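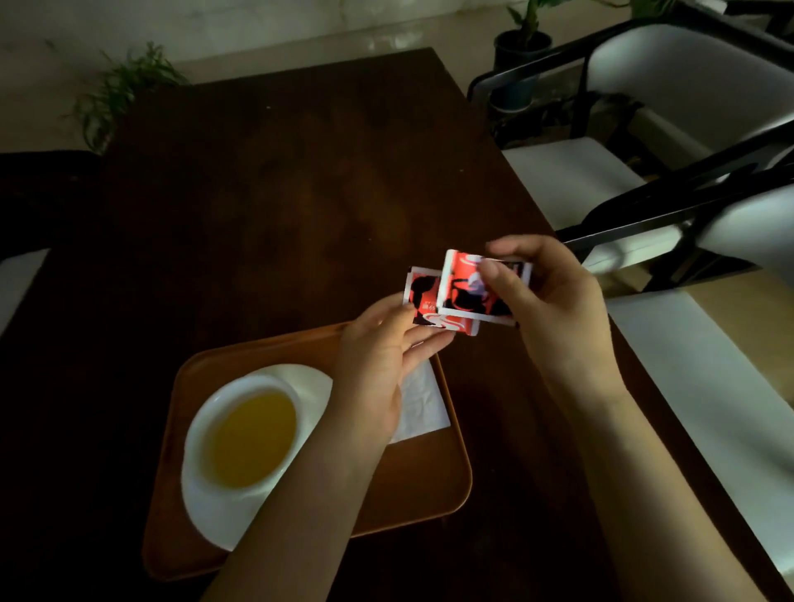

Two packets over the tray, and the bowl of yellow liquid still waiting.

Oanh Châu loved the Grusero best on the days it refused to work. It was a soup machine, built in Flinham, tall as a wardrobe and twice as stubborn, and this morning it had stopped dead between the ladle and the hatch with a noise like a dropped tambourine!

"Feed arm," she told Uibo, her apprentice, already on her knees with the side panel off. "Listen to it. It wants to go up and it can't find the top."

Uibo listened. All he heard was humming, but he nodded (he was new, and she was so happy).

She showed him everything. The cam that lifted the arm, the spring behind it, the little brass finger that told the machine where home was. The finger had bent. She eased it straight with her thumbs, slid a shim under the bracket, took it out again, and slid in a thinner one. Two turns on the set screw, then back a half. Then grease, a dab of it, worked along the rail until the arm ran under her hand like a drawer in a good old desk.

"Now teach it," she said, and let him press the button himself.

The arm rose, touched the finger, clicked, and came down again. Six times she made him run it, and all six times she grinned as if she'd never seen such a thing in her life.

"My grandmother's clock had a cam like that," she said. "Made in 1907. Same curve exactly!"

Uibo wiped his hands and looked into the hopper. "Should I fill it?"

"Fill it right up," said Oanh Châu, reaching for the panel screws. "And bring me a bowl when it's ready, I want to hear that click again."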